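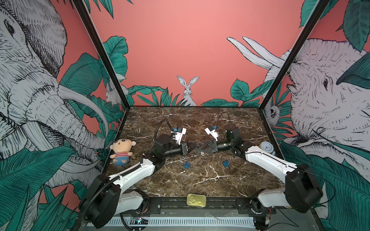

Second Progress Report to the Acuña Fund: The Sarkdale Celebrity Weddings Archive

Summary

The grant supports the cataloguing of the Ekitz collection of entertainment magazines and press cuttings on film and television weddings. Work is on schedule in two of the three strands. The remaining strand, rights clearance, is behind and is reported separately under Difficulties.

Work completed

Since the last report, 700 cuttings have been catalogued by couple, publication and date. A further 42 duplicates were returned to Closness, which holds the second set. Engagement notices are now listed apart from wedding coverage, as the Fund requested in October.

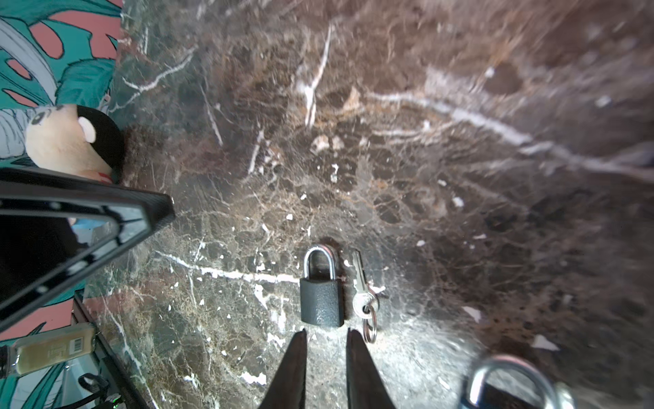

Padlock and key on a marble surface.

Difficulties

Three magazine publishers have yet to reply about the online use of wedding photographs. Until permission is received, the affected pages will be open to readers in the Sarkdale reading room only.

Next period

Staff will complete the divorce and remarriage index and begin the gossip columns. No change to the budget is requested. The reading room will remain open on Tuesday afternoons.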